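Zestudo Capture Suite — Operator Guide

Section 4: Marker localisation and pose replay

Complete Section 3 (lens calibration) before starting. The steps below register the hand-held gripper to the room map, so that recorded jaw poses can be replayed by the Lollard planner.

4.1 Starting the tracker

1. Connect the gripper to the host and open the Lollard console.
2. Load the lens profile saved in Section 3. The profile name is shown in green when it matches the serial number of the lens.
3. Set Marker size to the printed edge length in millimetres. The default is 380. Measure the black square only and leave out the white margin.
4. Select Track, then Start. The status line reads SEARCHING.

Note: if the status line stays blank, the Clulon driver has not loaded. Restart the service and repeat from step 1.

4.2 Building the map

5. Hold the gripper still with the marker in view until the status line reads LOCKED.
6. Walk slowly through the working area, turning the wrist no faster than the on-screen bar allows.
7. Return to the starting position and select Close loop.
8. Read the residual. Values under 5 mm are accepted. For higher values, discard the map and repeat steps 5 to 7.

Caution: do not move the marker board once the map is saved. Every pose in the session is stored relative to it.

4.3 Masking and feature selection

9. Open View, then Mask, and load the mask for your gripper body.
10. Check that the mask covers the housing and the finger pads but leaves the gap between the jaws clear.
11. Set Feature threshold to 17. Lower values admit noise from plain walls and blinds. 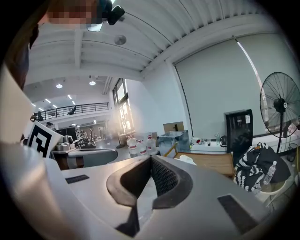
The tracker rejects features that stay fixed in the image while the map moves, but it needs several seconds to do so, and the mask removes them from the first sample. Glare is handled separately under Exposure, where Auto is suitable for most rooms. With daylight coming through a tall window, as in this view, select Window priority and check that the marker at the left still returns a corner fit. Ceiling ribs are long and repetitive and can produce false matches — tick Suppress parallel lines if the map drifts along them.

4.4 Saving

12. Select Save map and enter a session name of at least 6 characters.
13. Export to the planner in El Sherbiny format. Older planner builds cannot read the compressed option.

Section maintained by Ismail Salem. Last revised in April.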